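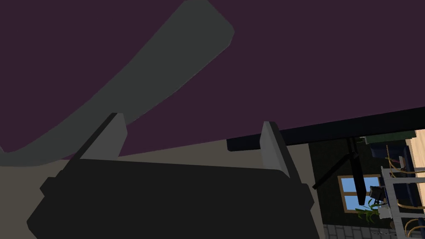

A grey curve across dark purple.

I painted my hallway purple in August, and my sister still hasn't forgiven me. Vemcombe is a beige kind of town, you see - 460 houses, and I'd bet most of them are the color of oatmeal! But Isabelle Hiebert at the paint counter slid me a dark plum chip, and I was gone. Two coats, 13 hours, one ruined pair of jeans. By lamplight the walls go soft and a bit mysterious (my sister says gloomy), and I find myself drinking my coffee out there on the bottom stair. Next up is the bathroom, and I'm thinking green.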